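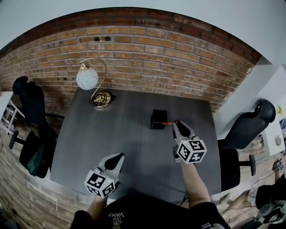 **Melloter Library Writers' Circle: winter reading pages**

# The Well Man

*by Chinyere Nwosu*

The man from Cisternas charged 40 dollars to walk across your yard with a forked stick, and my mother had already paid him by the time I got there.

"You could have called me first," I said.

"You would have said no."

He was out past the clothesline with his elbows tucked in and his eyes half shut. I had expected a hat, or a beard at least. He looked like someone who sold insurance and had been talked into gardening. His truck had a plastic sign on the door, the magnetic kind you can peel off, and under the sign you could see the edge of another sign.

"What's he doing now?" my mother asked.

"Walking."

"He found water for the Grarner place."

"Everybody finds water at the Grarner place. It's a swamp."

She gave me the look and went to put coffee on, using the last of the bottled water to do it. Our well had been coughing up brown since July. The drilling company had sent a young man with a tablet who told her she would have to go down 123 feet, maybe more, and that they charged by the foot whether they hit anything or not. I had thought that was a swindle too, so I was at least being fair.

I went outside. The grass was stiff and crunched under my shoes.

"How does it work?" I asked him.

"Couldn't tell you," he said.

I had a whole speech ready for magnetism and underground rivers, and now I had nowhere to put it.

"You must have some idea."

"My uncle had ideas. He had a lot of them, and he wrote them down. I just walk." He turned at the fence and started back. The stick hung level in front of him. It looked like peach, or something else with smooth bark, and the ends were dark from being held.

"And what's your record?"

"My what?"

"How many times were you right?"

He thought about it longer than I liked. "People don't call back," he said. "I guess if it was dry they'd call."

"Or they'd be embarrassed."

"Could be that too."

It is hard to argue with a person who keeps handing you his side of it. I walked along next to him, and I watched his wrists. I had read about wrists. A tiny roll inward and the stick dives, and the man holding it can feel as surprised as anyone. I was going to catch the roll and say so, kindly, and get my mother her money back.

We went by the shed. We went by the stump where my father used to split kindling, and the stick did nothing, and I was a little insulted for my father's sake, who had always said there was water under that stump. He'd had no stick. He'd had a feeling and two beers.

Then, next to the old propane tank, it dropped.

I missed the wrists. I had looked over at the kitchen window, where my mother was holding up a mug to ask if I wanted any, and when I looked back the stick was pointing straight at the ground and the man was frowning at it.

"Do that again," I said.

He backed up and came forward. Nothing happened. He tried it from the other side and nothing happened there either.

"Well," he said, "sometimes it's only the once."

"That's very convenient."

"Not for me, it isn't." He pushed a bent tent stake into the dirt with his heel. "I'd put it here. I wouldn't go deeper than 60 without stopping to think."

"Where does the 60 come from?"

"I don't know, ma'am."

He wouldn't come in for coffee. He wrote my mother a receipt on the hood of his truck, and the number at the top of it was 2141. I stood there doing the math on that for a while. Either he had crossed a great many yards or he had bought the pad used.

My mother stuck the receipt to the refrigerator.

"I'm calling the drillers tomorrow," she said. "They can start at the stake."

"They'll tell you it makes no difference where they start."

"Then they won't mind."

I drank my coffee, which tasted like the jug. From the table I could see the stake, or the top inch of it. I told her that if they were going to drill in that spot anyway, somebody should move the propane tank first, and that I could probably get over on the weekend and help.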